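# Stunholm brown table mat, large

I've sold play mats for 19 years now, mostly the foam jigsaw sort, and this is the one I'd keep if you made me clear the shelves. It's plain and it's brown and it stays out of the way. Lovely thing for building bricks on!

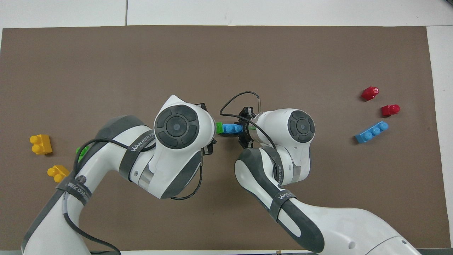
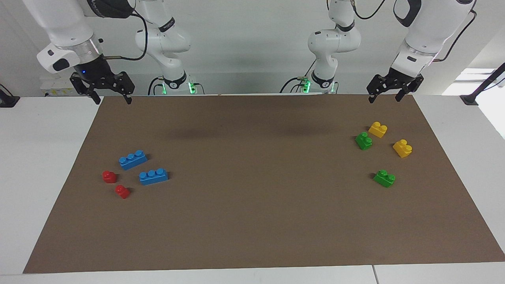 Prandov, June

The mat is a big rectangle and it's meant to take over most of a table, so do measure yours before you order. Mine goes on the white table at the back of the shop and leaves a bit of white showing, enough to park a mug on (your risk, not mine). The colour is a soft, slightly mottled brown, a bit like cardboard to look at, and I've grown very fond of it. Blue bricks show up on it a treat. On a bare white top I was forever squinting at the pale ones and knocking them on the floor with my sleeve.

I like to sort by colour first, one heap at each end, and build in the middle where there's elbow room. My nephew Nicholas thinks this is fussy and tips the whole tub out at once -- the mat copes with that as well, though I can't say I do.

**What you get**

- One mat, in brown. There isn't another colour, so please stop asking Berwyn on the till
- A cotton tie for keeping it rolled up
- A small card with the washing notes on, which are the same as the ones below

**Looking after it**

Wipe it with a damp cloth and leave it flat. Don't put it through the machine, I tried it with the old version and got back something like a poppadom. It'll want to curl for a day or so when it first comes out of the tube, so roll it the other way for a bit or stick some heavy books on the corners.

**Bricks**

Not included, sorry. We do a mixed bag of 196 by Stotent, small studded ones, and for little fingers I'd go for that over the fancy kits. If you only want a handful for a quick game, there's a loose tub by the door and you can pick out 6 or 8 and pay by the brick.

**Delivery**

It goes out rolled in a tube. If you're near enough to collect, give the bell a good long ring, as I'm usually out the back. Berwyn Price does the parcels and he'll put a note in if it's a present -- just tell him the name when you order, and spell it out, his hearing on the phone is terrible.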